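**Flondora hand-held gripper, collection kit**

For recording pick and place examples by hand. 2 kits left, next batch December. Pads swap out, two screw holes on top of each block. 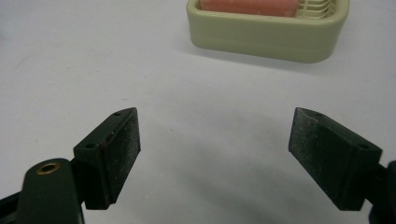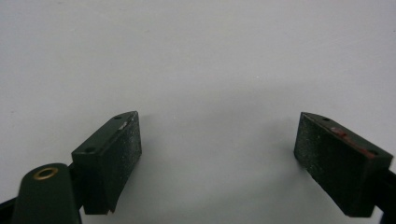
Pads are a wear part, plan for it. Grip drops off once dust builds up, so wipe between sesions. Specks like the ones on these gripping faces come off with a damp cloth, scuffed green finish is cosmetic. We swap at 1,000 demos, Ruan Botha got 1,515 from one set at Brusalcombe but dont count on it.

Spare pads sold in pairs. Orders: Mogens Nørgaard, Sevarico.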